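Start | Produkte | Tickets | Forum | Kontakt

Ticket 746 — Skutari Simulationspaket, Greifer bleibt stehen

Hallo zusammen, ich bin's nochmal, Abelardo Barrientos! Also, die Sofaszene lädt jetzt (danke für den Tipp mit dem Cache), aber in Lauf 414 ist der Arm über dem Sitz einfach stehen geblieben, Finger unten am Polster, und dann kam nur noch Timeout.
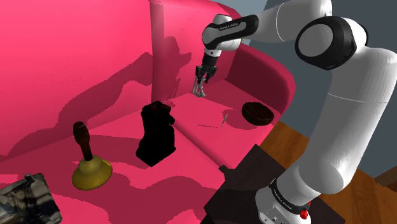

Im Log steht nach rund 16 Sekunden »kein Kontakt«, sonst nichts. Neustart hab ich probiert, Lauf 432 macht genau dasselbe — nur mit der Glocke als Ziel. Liegt das an der Reibung vom Stoff? Die Werte sind noch die vom Juni. Log schicke ich heute Abend nach.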